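4.2 Open-Day Demonstration

The Prerus open day was held in December in the project's main workroom. Staff worked at the tables while visitors looked on.
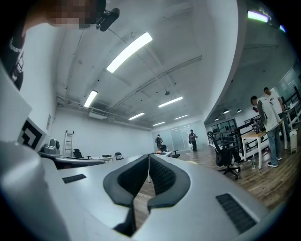

4.3 Hand-Held Collection

Fidelina Salazar led the collection segment. Figure 2 shows a pair of hand-held grippers in use, each with a marker cube mounted on it. 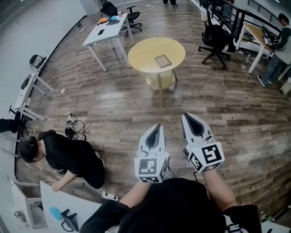 Over the full program, 121 visitors recorded 302 trials. Consent forms were kept by Nilton Mamani.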